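Zostari T2 Bench Cell
Benchtop automation for small-part assembly and teardown

Home > Equipment > Bench Cells > T2

Item status: available to order
Sold by: Sarmiento Equipment
Page updated November 2018

Overview

The Zostari T2 is a one-arm work cell for repair shops, refurbishing lines and small assembly rooms. It comes with an arm, an aluminum bench, a set of fixture plates and the Flultska job software. It is meant for work that is repeated on the same product many times in a shift, by a shop that does not have an automation engineer on staff.

We get a lot of calls that begin with a general question: can a machine do this job yet? The answer depends on the job, so this page is longer than our usual product pages. Please read the section on suitable work before you ask for a quote.

What is in the box

Arm with controller and emergency stop
Slatted aluminum bench, leveling feet fitted
2 blank fixture plates
4 bench clamps
Flultska software, single-seat license
Power cord and network cable
Printed setup guide

Grippers are sold separately. Most customers order a parallel gripper first and add a suction tool later.

Suitable work

The T2 does well with rigid parts that arrive in a known place and leave for a known place. Moving expansion cards from a tray to a rack is a good job for it. So is loading drives into caddies, provided the caddies are all the same model. Driving screws works if the holes are clear and the screw heads are in good condition.

It does less well with anything that bends. Cables are the main problem in computer work. A loose cable lies differently in every case, and the arm has to find it, move it out of the way and keep it there while it does something else. A person does this with the back of one hand and does not think about it. The T2 can be taught to push a cable bundle aside, but plan on an operator checking the result.

Latches and clips fall somewhere in the middle. The cell can open a lever-type latch if the lever sits where the program expects it. Old plastic clips that need a wiggle are better left to a person.

Household chores

We are asked about this often enough to put it in writing. The T2 is not a household machine. Folding towels, clearing a table and loading a dishwasher all involve soft or mixed objects in places that change from one day to the next. Some of this has been shown in labs. We do not sell a product that does it, and we would advise against buying a bench cell in the hope that it will learn to.

Fixtures and part trays

Good fixtures matter more than a fast arm. If a part stands in a slot that fits it, the program can be short. If parts are lying in a bin, the program gets long and the cell slows down. The Zurine tray service makes printed trays to order from your sample parts, with a recess or groove for each item. Allow extra time for trays that hold processors or memory, as these need a closer fit.

Customers with their own 3D printer can make trays from the template files supplied with the software. A plain gray tray with upright slots at the back and a flat area in front is enough for most desktop computer work – one slot for the drive in its caddy, one for the card, a square recess for the processor and long grooves for the memory.
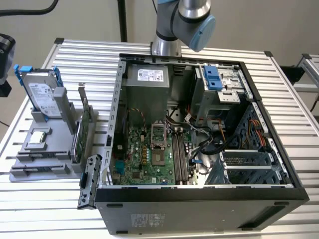

Can the T2 rebuild a desktop computer without a person present?
Not at present. It can handle some of the placement steps when the parts are in a tray, but cable routing, connector seating and the final check still need an operator.

Setup and training

Installation takes 2 working days. The first is for bolting down, power and safety checks, and the second is for teaching your first job. Your operator should be present for both. The bench needs clear space on the side where the arm is mounted, and the room lighting should stay the same from shift to shift.

New jobs are taught by hand-guiding the arm or by entering positions in Flultska. A simple pick-and-place job is within reach of most operators after training. Jobs that use force limits, such as pressing a card into a slot, take longer to tune.

Options

Parallel gripper
Suction tool
Screwdriver head
Overhead camera mount
Zurine custom tray, priced per design

Ordering

Send us your sample parts and a short written list of the steps, in order. We try the job on our own bench and reply with a plain statement of which steps the cell can do and which it cannot. There is no charge for this. The next price review is in April, and quotes issued before then will be honored.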